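Why Do Shadows Change Size?
Science for Kids - Light and Dark
By Afia Dankwa

A shadow is a place that light can't get to. Light travels in straight lines, and it doesn't bend around you to reach the ground on the other side. When something solid is in the way, the light stops there. The dark patch behind it is the shadow.

Things that let no light through are called opaque. Your hand is opaque, and so is a brick. A clear window lets nearly all the light through, so its shadow is very pale. Tissue paper is somewhere in between.

Go outside early in the morning and your shadow is long and thin. The sun is low in the sky, so its light comes in at a slant and your body blocks a long strip of ground. By the middle of the day the sun is much higher and your shadow shrinks. Late in the afternoon it stretches out again - but now it points the other way.

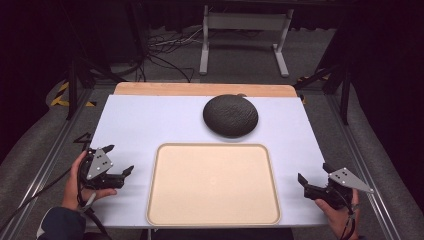 Indoors, shadows often have soft, fuzzy edges. A wide ceiling light sends out light from many spots at once. Some of it slips in behind the object from the side, and the shadow turns gray. The darkest part of a shadow is called the umbra. The paler part around it is the penumbra.

People used shadows to tell time long before there were clocks. A sundial has a part that sticks up, called a gnomon (say "NO-mon"). Its shadow moves across the dial as the day goes on. There is an old one on the school wall in Solorcombe, and on a sunny day in May you can still read the hour from it.

Try it yourself

You need a flashlight, a small toy and a plain wall.

Stand the toy 20 inches from the wall and make the room dark. Shine the flashlight at the toy and look at the shadow. Now move the flashlight closer to the toy. The shadow gets bigger. Move it back and the shadow gets smaller.

Next, hold the flashlight up high, then down low. Which one gives you the longer shadow on the floor?

Words to know
Opaque - lets no light through
Umbra - the darkest part of a shadow
Gnomon - the part of a sundial that makes the shadow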